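BURKHAM - March 2024 - Sedulon today released Bulholm, a software package that lets a person teach a robot arm a new task by steering it through the job a few times with a hand controller. The package includes a simulated tabletop, so customers can start recording before their own robot has been delivered.

Bulholm is aimed at small manufacturers and packing operations that change products often and do not keep a programmer on staff. An operator holds the controller, moves the arm to the part, closes the gripper and carries the part to where it belongs. The software records the motion along with the view from the gripper. Once enough runs have been saved, Bulholm trains a control policy that attempts the same task with the parts in new positions.

"Our customers know how the work should be done," said Gülizar Canpolat, product lead for Bulholm. "They had no good way of getting that into the robot. Writing waypoints for one part is fine. Writing them again every time the tray changes is where people gave up."

The simulated tabletop ships with 16 practice tasks built from simple blocks and bars. Each task can be run under different lighting and with the objects placed at random, and every run is stored in the same format the physical arm uses. The operator works from a view at the gripper, looking down past the fingers at the table.
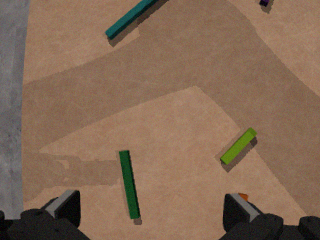 Simulated gripper view in Bulholm, with a dark green bar between the open fingers and teal and lime green bars farther out on the table. (Sedulon)

Bulholm was tested over the winter at Selvanayagam, a Burkham company that assembles and packs replacement fittings for commercial kitchens. Line workers there recorded 153 demonstrations in the simulator in December, then added 17 on a physical arm at the packing bench. None of the workers had used a robot before the trial.

Selvanayagam staff asked for two changes during the trial, and both are in the release. The first is a foot pedal that pauses recording, so an operator can put down the controller and come back to the same point. The second is a way to trim the end of a run. Early recordings often kept going after the part had been set down, and the trained arm learned to hover there before moving on.

"The pedal was not on our list at all," Canpolat said. "We had a button on the controller, and people kept pressing it by accident in the middle of a grasp - usually the good ones."

Operators can also guide the physical arm by hand. In that mode the motors hold the arm's weight while the operator pushes it through the motion, and the gripper is opened and closed with the pedal. Hand-guided runs and controller runs may be combined in one training set. Sedulon recommends the controller for tasks where the operator's hands would block the gripper's view.

Failed attempts do not have to be thrown out. An operator can mark a run as a miss, and the software keeps it for review but leaves it out of training unless told otherwise.

Bulholm is available now to Sedulon arm owners as a yearly license. The first 200 licenses include the hand controller and pedal at no added charge. The simulated tabletop can be downloaded separately and runs on a desktop computer with a supported graphics card. A list of supported cards and arm models is posted with the release notes.

About Sedulon
Sedulon makes light-duty robot arms and teaching software for small factories and workshops. The company is based in Burkham.

Media contact
Gülizar Canpolat, Product Lead, Sedulon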